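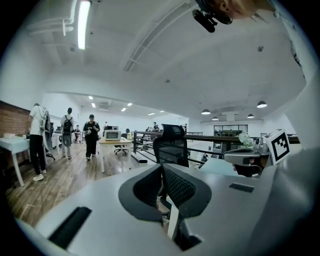 1. Introduction

This report describes the work of our student group in the course Robotics Project, second year, at Garnen College. The report was handed in on 19 Oct 2026. Our project is called Imik. Its aim was to teach a small table robot to pick up household things by learning from people who do the same job with a gripper in the hand.

When a person carries the gripper, the program must know where the gripper is at every moment. Our part of the project was this position problem. Another group in the same course, Plidurard, worked on the learning program, and we gave them our recordings at the end of every second week. Their results are in their own report and we do not repeat them.

2. What was given and what we made

The hand-held grippers were lent to us by the college. We were not allowed to open the housing, so everything we added had to go on the outside. We printed the square markers ourselves on thick white paper. The first ones were glossy and the program often lost them under the ceiling lights. After this we used only matte paper and the problem became much smaller.

The software for finding the markers is a free library. Around it we wrote our own program, which we named Bang (it was the sound of the first test, when the gripper fell on the desk). Bang reads the video, finds the corners of the marker, and writes the position and the angle to a file. It also writes a warning when the marker was lost for a longer time than we had set.

3. How we recorded

We worked in pairs. One person did the task with the gripper and the other person looked at the laptop and said "lost" when the marker disappeared. The tasks were simple: lift a cup, move a sponge to the other side of the table, put a spoon in a box. Each recording was up to 75 seconds long. In total we kept 3909 recordings. The bad ones were deleted already on the same day, and now we think this was a mistake, as we could have learned something from them.

In the first weeks everybody held the gripper differently. Some of us kept the elbow high and some rested the arm on the table. We did not want to make a strict rule, but we agreed that the fingers should be open at the start and that the person waits a moment before moving. This made the cutting of the videos much easier for Plidurard.
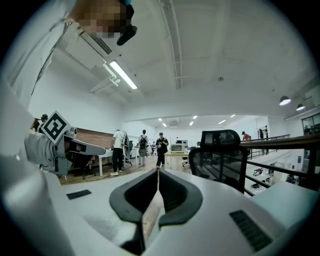 4. Problems with the angle

The angle of the marker gave us more work than the distance. When the camera looked straight at the marker, a very small shake of the hand was enough to make the calculated angle jump from one side to the other. We tried to make the values smooth by taking the average of several video frames, but then quick movements became too slow in the file. A turned marker is no difficulty for Bang: on the second gripper it stands like a diamond, with one corner up, while the device is held level, and the thick black pattern on white gives the program enough contrast to find the corners. The difficult case is when the marker leans back, away from the camera. We decided to give every position a quality value between zero and one, and Plidurard could choose which ones to use.

5. Other people in the room

We share the upper floor with other people, and they walk through the background of the recordings. At first we were afraid that this would disturb the program. We compared 17 recordings from a busy hour with the same number from a quiet hour, and the marker was lost equally often. Hands were a much bigger problem. If the fingers come over the white border of the marker, even a little, it is not found any more.

6. Work plan and time

We planned to finish the recordings in April. This was too early, because the change of paper meant that all the first recordings had to be done again. The writing of Bang took less time than planned, but the testing took more.

7. What is left to do

The quality value is still set by hand, and a better way would be to calculate it from the size and the lean of the marker. We also want to try 2 markers on each gripper, one on the top and one on the side - then one of them can be covered by the hand and the position is still known. The files and a short guide to Bang are on the course server in the folder Imik.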